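Is fennel tea worth bothering with for bloating?

Grorkness
Every herb page I read says fennel seed "aids digestion" and none of them says how anyone found that out. A shop in Tindthorpe wants me to buy 300 g of the stuff. Has it done anything for you that a mug of hot water wouldn't?

Koller
I doubt it. I drank it after supper all through January, one teaspoon of crushed seeds left to stand for 15 minutes, and felt much as I did in December. The studies I could find were small, and several used the oil, so they tell you little about tea. People have used it for centuries, granted, but they used leeches too.

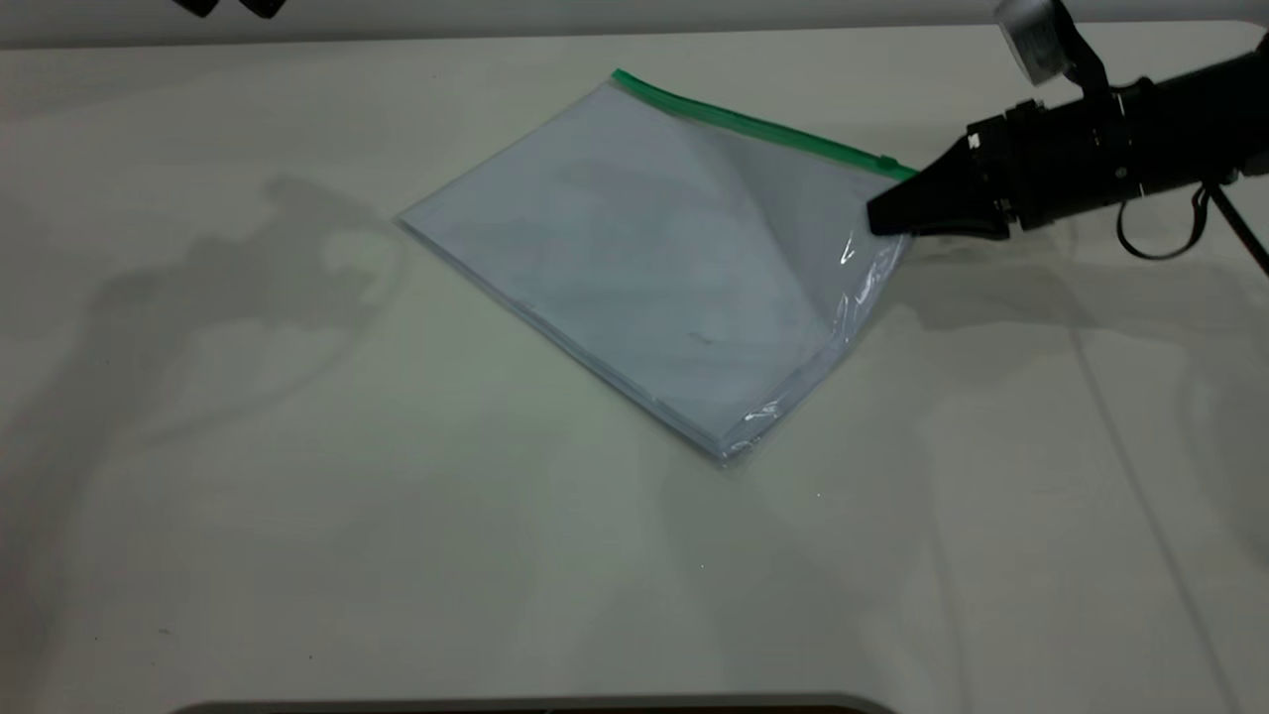 If you do try it, buy a spoonful from the cookery shelf first. Seeds sold as "medicinal" look the same to me and cost more. Ask a pharmacist if you're pregnant or on regular tablets, and see a doctor if the bloating won't go away.

Cononitz
Works for me!! My gran swore by it. Chew the seeds, don't bother with tea. Grows like a weed as well, mine is taller than the fence. Can't prove it but I don't need a study to tell me my stomach feels better.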